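Sorting the black laundry, 28th August

The summer mat is still on the bed, so that is where I fold. A woven mat with ridges is a decent work surface. Cotton grips it slightly, and a sleeve stays where it is put. On a smooth sheet the same sleeve slides back under the body of the shirt.

Black garments are the slow part. Seams and hems are hard to see in evening light, and front and back look alike until the neck label is found. My order is fixed: find the shoulders, lay the shirt face down, bring both sides in to a width of 34 cm, then fold up from the hem in thirds. That width fits the Konden drawer with no edge bending against the side.

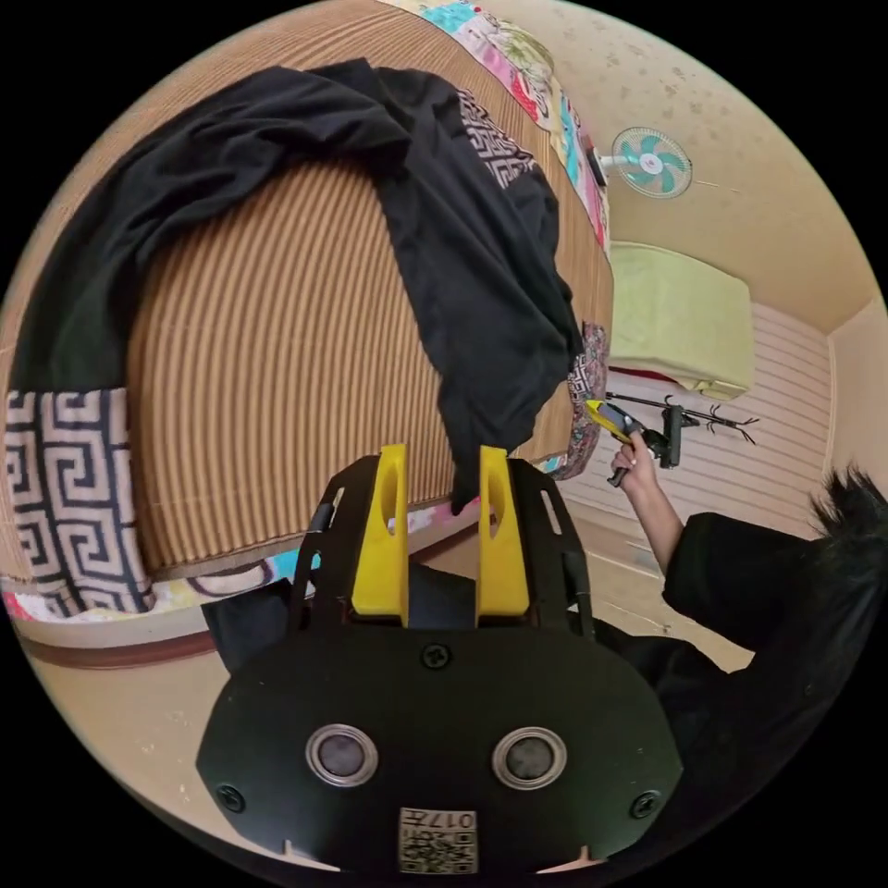 Long shirts get one extra fold at the hem, made before the sides come in. Done afterward, it leaves a thick ridge at the bottom and the stack leans. The drawer takes 17 shirts stood on edge. Past that they have to be pulled out hard, and the neighbors come out too.

The mat gets rolled up in November and stored under the bed. I have not yet tested the method on the winter blanket.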